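FOR IMMEDIATE RELEASE

Wando Kitchen Swap opens sign-up for spring, 800 pieces on the shelves

SUTLEY, March - Small pans are back. The Wando Kitchen Swap reopens this month at the Drallau Street hall with about 800 pots, lids, bowls and baking trays, all free to households setting up a first kitchen. Doors 6 p.m., last entry 80 minutes later.

New this year: pans go out with a lid wherever we can find one. Lids were the big complaint last time. Too many orphans, wrong sizes, people going home with a pot and no way to cover it. So the sorting tables are up early and every lid gets tried on a pan before it is shelved.
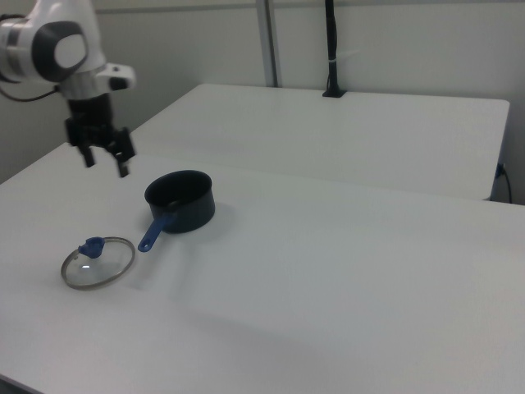

Small black saucepan with blue handle, and a glass lid with a matching blue knob.

Saucepans are the most asked for item, followed by frying pans and anything with a spout. Larger stockpots go slower and there are plenty. Limit is 18 items per houshold. Bring your own bags and newspaper for wrapping glass.

Donations still welcome untill the shelves are full. Clean, dry, handles tight please. No chipped enamel, no electricals, no knives. Lids without pots are fine, we will try to match them.

Drop-off is at the side door on Szalai Lane, ring the bell. Step-free access from the same side.

Sign-up sheets at the Sutley library desk and at the hall. Press welcome from opening, parking at rear.

ENDS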